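Print this article | E-mail this article

Getting a Grip

Two sets of jaws, one suturing bench, and a month of arguing about thread

The bench at Benavides is in what used to be the mail room. It still has the sorting shelves, which now hold trays of instruments, rolls of blue tape and a box of power supplies with the labels peeling off. Fares Hourani gets in before seven because the building's air handler starts at eight, and when it does he can see it in the force readings.

"It's tiny," he says. "But once you know it's there you can't stop looking at it."

Hourani runs bench testing for a small group that builds control software for surgical arms. The group does not make instruments. It buys them, bolts them on, and writes the code that tells them how to move. In September the group had to choose a needle driver for its automated suturing work, and the choice came down to two. One was made by Girkon and the other by Vitel. Both fit the same arm. Both have a wrist that bends and a pair of jaws that open and close. On paper the differences would fit on an index card.

The group needed something better than paper. Suturing by robot is mostly a matter of holding on to things. The instrument has to pick up a curved needle, keep it from rolling, push it through tissue, let go, and take it again on the other side. Then it has to handle the thread, which is harder in some ways, as thread is thin, slick and goes wherever it wants. A surgeon corrects for all of this without thinking. Software has to be told, and what it is told depends a good deal on the jaws.

The Girkon jaws have a coarse pattern cut into the grip and close with a firm snap. The Vitel jaws have a finer pattern and close more slowly. Hourani expected the Girkon to win.

"Coarse teeth, strong close, that's what you want on a needle," he says. "I had pretty much written the memo."

The first week seemed to back him up. Each instrument was asked to pick up a needle from a foam block, turn it to a set angle and hold it while a small motor pulled on it. The Girkon let the needle slip less often, and when it did slip the needle moved less. The Vitel needed a second squeeze more than anyone liked. Hourani's notes from that week are short and confident.

Then they moved to thread. The coarse teeth that had done so well on steel were rough on suture. After several grabs in the same place the thread came out of the Girkon jaws fuzzy, and under a magnifier there were flat spots where the teeth had bitten down. Some lengths broke when the arm pulled a knot snug. The group tried closing the jaws with less force, which saved the thread but let it slide.

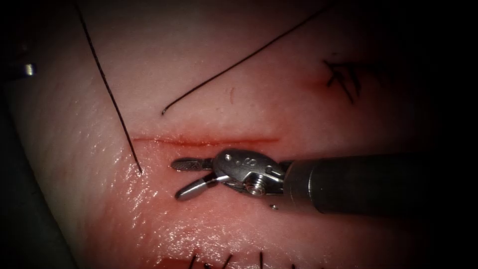

Rochelle Pennington was the one who pushed for testing on tissue early. She spent years as a scrub nurse before she came to Benavides, and she has strong views about foam blocks.

"Foam doesn't shine," she says. "Foam doesn't move when you lean on it. You can get a beautiful number off foam and it tells you how good you are at foam."

Shine turned out to be a large part of the trouble. The software finds the thread by looking for a dark line on a light background, and on a moist surface the light bounces back in patches of white. When the thread crossed one of those patches, the software would lose it, guess where it ought to be, and send the jaws there. They closed on nothing. For the first several days the team blamed the instruments for misses that belonged to the lighting.

They went through three changes to fix it. The lamp was turned down and moved off to one side. A filter went on the lens. Finally one of the programmers rewrote the tracking step so that it waited for two clear looks at the thread before it committed to a grab. That last change slowed each stitch by a couple of seconds and did more good than the other two together.

With the lighting sorted out, the comparison started over from the beginning. Each instrument got 2,000 grabs on thread, split among short cut tails, long loose lengths and thread held under tension. A log recorded whether the jaws caught it, how far off center the catch was, and whether the thread could be used afterward. The arm ran through lunch and most evenings. Pennington changed the tissue on a schedule she had taped to the door, and she threw out any run where it had been left sitting too long.

Short tails were the worst for both. A cut end sticks up at its own angle, and next to a finished knot there may be several of them pointing different ways. The software was forever picking the wrong one. The team ended up telling it to ignore anything shorter than 10 millimeters unless a person had marked it by hand.

On long thread the Vitel pulled ahead and stayed there. It caught the thread a little more often, and it damaged it far less. The slow close that had looked like a weakness on the needle gave the software time to see that it was off and open again. The Girkon had usually finished by then.

There was also the matter of wear. Both wrists are driven by cables, and cables stretch. The team checked the play in each wrist every morning against a Druvel gauge block. The Girkon held its setting for the whole test. The Vitel had to be adjusted twice, a job that takes 70 minutes and that Hourani describes in terms we have agreed to leave out.

So the answer was not clean. The group bought the Vitel for the suturing work and kept the Girkon for needle tests, where it is still the better tool. Hourani rewrote his memo. Pennington has asked for a third set of jaws to be made up with the fine pattern and the firmer wrist, and a machine shop across town has the drawings.

In the meantime the bench keeps running. On the morning we visited, Hourani was trying out a new closing speed, halfway between the two he had been comparing, and had the log open on one screen and the air handler's schedule on the other. He had asked the building to start it at nine. They had offered him 8:15.

Print this article | E-mail this article

RELATED ITEMS
Why Cable-Driven Wrists Drift
Choosing a Lens for Close Work
Force Sensors: Where to Put Them
A Small Shop Builds Its Own Gripper Fingers
Letters: More on Bench Lighting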